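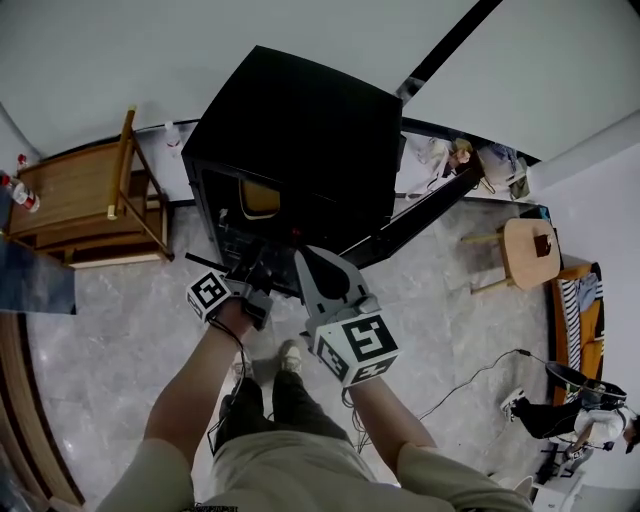 Tile floor, light shoes, and the front of the black cabinet.

Search this blog
Search

1/21/23

The new Moon is in Aquarius this afternoon, and I have been up since before it was light with a pot of tea and my old notebooks, thinking about the Eleventh House's quieter neighbor. I mean the Twelfth. So many of you wrote to me after my November post on Saturn asking what on earth to do with a crowded Twelfth House, and I promised an answer and then let the holidays swallow me whole (sorry!).

I have four planets there myself, so I come to this with some feeling. When I had my first reading, in a little upstairs room in Tirnell, the astrologer looked at my chart for a long while and then told me it was the house of prisons and hidden enemies. I was 19 and I cried on the bus all the way home to Wistside. The old books do say that, and I don't want to pretend they don't. But they were written for people whose lives looked very different from ours, and I think a modern reader is allowed to be a bit gentler with herself.

What I see in Twelfth House people, over and over, is a need to go away and come back. They do their best work with the door closed. My Mercury sits there, two degrees from the Ascendant, and for years I thought I was slow because I could never answer a question on the spot. Give me a night's sleep and I'll write you 1000 words on it! A friend from the Metwood study circle has her Sun in the Twelfth, and she says she feels most like herself at six in the morning, before the phone starts.

If a new Moon falls in this house for you, try keeping the day small. Write down your dreams, even the silly ones about trains. Skip the big announcement until the Moon has moved over your Ascendant, when people will be better able to hear it and you'll probably have changed half of it anyway.

I should say that I use Placidus houses, and with whole signs one of my four slides right out into the First, so do check both before you decide you're a hermit. I went back and forth on this for most of last winter and I'm still not settled.

Next time I'd like to look at the ruler of the Twelfth and where it goes, which was the subject of a lovely long talk at the Cantero weekend. My notes from it run to 64 pages and I can read most of them.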